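The Paint Color Letter

I got to Lukthorpe a little early, so I drove the loop twice before I parked. It's a pretty development - big maples, a pond with a fountain, and 436 houses that come in what I'd call oatmeal, darker oatmeal, and gray. The woman I'd come to see lives in one of the gray ones. It used to be gray, anyway. Her front door is now a deep plum, and that door is why we were sitting at her kitchen table with a folder of letters between us.

She's served on the board of her homeowners association, which makes this whole thing a little awkward. She did one term, years back, and she helped write the rule she's now accused of breaking.

"I voted for it!" she told me, laughing and covering her face. "I remember the meeting. We'd had a guy paint his garage door like a football helmet, and everybody was furious, and we just wanted something on paper so it wouldn't happen again."

What they put on paper was a list of approved exterior colors from a paint line called Sulerlow. The trouble is that the line got discontinued, and the association's management company, Clollum, kept using the old color chart anyway. When she wanted to repaint, she took the chart to the store and asked for the closest thing they could mix to a shade called Anozie Red.

"I held the new chip right next to the old one," she said. "It's the same color. Maybe it's a tiny bit bluer in the evening. I'll give them that."

The first letter came in October. It was polite. The second one was less polite, and the third had a fine in it, $100, with another $100 promised for every month the door stayed the way it was. By the time we talked, her balance had reached $753 with late fees and something called an administrative recovery charge. I asked what that one was for and she pushed the page across the table so I could read it myself. I read it twice and I still couldn't tell you.

I wanted to know if she'd thought about just repainting. I would have, I think. I hate getting mail like that.

"Sure, I thought about it," she said. "It's one door. It's an afternoon. But repaint it what? They want a color that doesn't exist anymore. I've asked them in writing which can I'm supposed to buy, and they send me the chart back." 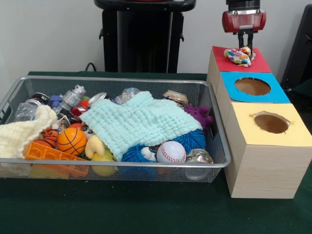

What the neighbors think

I figured she'd be the talk of the street, and she is, but mostly in a friendly way. She says people stop on their walks to tell her they like the door (one man asked for the mix number so he could do his shutters, then thought better of it). The family across from her got their own letter over a mailbox post, and they've started comparing notes.

Not everyone's on her side. "I have a neighbor who won't wave anymore," she said. "She told me rules are rules and she gave up a yellow door to move here. And you know what, I get it. I'd be mad too if I'd given up a yellow door."

Her hearing in front of the board is set for 01/07/2018. She's bringing both paint chips, the old minutes with her own name in them, and a lamp, so they can look at the two colors under the same light. She doesn't want a lawyer. She'd like the fines dropped and a new chart with colors a person can go out and buy.

I asked if she regretted writing the rule in the first place. She took a while with that one.

"No. I regret naming a brand," she said. "We should've said 'a dark red' and gone home."

She walked me out when we were done, and we stood on the step looking at the door for a minute. It was late afternoon by then. It did look a tiny bit blue.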